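T-shirt folding

T-shirt folding is the practice of reducing a short-sleeved cotton shirt to a compact, regular shape for storage, display or transport. It forms part of ordinary laundry work in the home and is also carried out in shops, hotels, laundries and clothing warehouses. The usual result is a flat rectangle, although shirts may also be rolled or folded into a small upright packet.

The garment is among the simplest to fold, having no collar stand, buttons or cuffs. It nevertheless presents certain difficulties. Knitted cotton stretches in more than one direction, slides over itself and keeps few sharp creases without pressing. A shirt that has been pulled out of shape while drying may have side seams that no longer run straight from armpit to hem, and a fold made along such a seam will not be square.

Terms

The front and back of the shirt are known as the body. The side seams, where present, join the two; shirts knitted as a tube have none. The hem is the turned and stitched edge at the bottom of the body and at the end of each sleeve. The shoulder seams run from the neckband to the top of each sleeve. In folding instructions, a flap is any part of the shirt turned over on to another part, and a packet is the finished fold.

The Wovville Household Handbook, a guide to domestic work used in evening classes, distinguishes between a long fold, made parallel to the side seams, and a cross fold, made parallel to the hem. This distinction is followed below.

Surface

Folding is normally done on a table, bed or ironing board. A table is preferred in commercial work, as a soft surface gives way under the hand and allows the lower layer to shift. The top should be clean and free of splinters, and large enough for the whole body of the shirt to be spread out. Where this is not possible, the lower part of the shirt may hang over the edge nearest the worker during the first folds and be drawn up afterwards.

The colour of the surface has some effect on the ease of the work. A light shirt is easily seen against a dark top, and its edges can be lined up by eye. Dark shirts are more readily folded on a pale top. A slight texture helps to hold the cloth in place, while a polished surface allows it to slip. 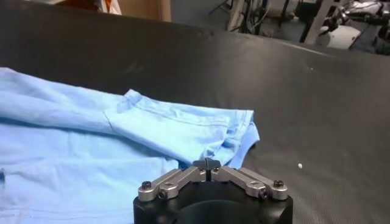
A light blue cotton T-shirt on a black tabletop, with part of the fabric turned over to form a flap.

Preparation

The shirt is first shaken to open the sleeves and release large creases. It is then laid out and smoothed by hand from the centre towards the sides. Shallow wrinkles are generally accepted in household folding and have little effect on the shape of the packet. Deep creases should be removed before the first fold, as they are pressed further into the cloth by the weight of the pile.

Shirts must be fully dry. Cotton stored damp may develop a musty smell or, in poorly aired cupboards, mildew. Shirts that have been tumble dried are best folded soon after the drum has stopped.

Methods

Flat fold. The shirt is laid face down. One side is turned towards the centre with a long fold running from the shoulder to the hem, and the sleeve is turned back so that it lies within the flap. The other side is treated in the same manner. One or two cross folds bring the hem up to the neckband, and the packet is turned over to show the front. This is the method most often taught to beginners and the one generally used for shop display.

Half fold. The shirt is folded once down the middle, sleeve upon sleeve. The sleeves are turned in and the body is folded across. The half fold is quick and requires little space, but leaves a crease down the centre of the front. It is common in households and in institutions where shirts are issued for work.

Pinch fold. The shirt is laid flat and gripped at two points along a line running from the shoulder to the hem. The hand at the shoulder is carried over to the hem, the arms are uncrossed, and the shirt is lifted and lowered on to its remaining sleeve. The movement is fast once learned, though the result depends greatly on the choice of the first two points.

Upright fold. A flat fold is made and then divided by further cross folds until the packet will stand on its edge. Packets are placed in a drawer in rows. The method makes every shirt visible from above and is suited to shallow drawers.

Roll. The sides are turned in as for the flat fold and the shirt is rolled from one end. Rolling is favoured for rucksacks and small suitcases.

Common faults

The most frequent fault is bunching at the end of a flap. It occurs when the cloth is carried over from a single point, so that the edge arrives before the remainder of the fabric and gathers into ripples. It is corrected by lifting the flap, drawing the edge out to its full width and laying it down again. Smoothing over a bunched edge without lifting it tends to move the ripples to another part of the shirt.

A slanting fold is one in which a seam that should lie parallel to the side of the packet crosses it at an angle. It may be caused by uneven gripping or by a twisted body. In the latter case the hem and neckband should be used as guides in place of the side seam.

Uneven packets arise where shirts of several sizes are folded without a common measure. A board cut to the desired width is laid on the back of the shirt and the sides are turned in over it.

Folding as regular work

In retail premises, folding is carried out both on the arrival of stock and throughout the day, as customers open shirts to examine them. The Jomance department store kept a folding room on its upper floor with 4 long tables, at which new stock was folded over boards before being taken down to the counters. Its stock ledger for one November lists 1,850 shirts folded, of which 1,003 were cotton T-shirts. The remainder were shirts with collars, which were pinned.

The laundry at Kurkisent, which served boarding houses in the district, used the half fold for working clothes and the flat fold for all other shirts. Finished packets were tied in bundles with cotton tape and marked with the name of the house.

Storage

Folded shirts are kept on shelves, in drawers or in boxes. On open shelves the folded edge is placed outwards, so that a single packet may be taken without disturbing those above and below. Tall piles lean and compress the lower shirts. Shirts with printed designs are commonly folded with the print away from any sharp crease, as some prints crack when kept folded for long periods.

See also

Ironing
Laundry
Linen cupboard
Folding board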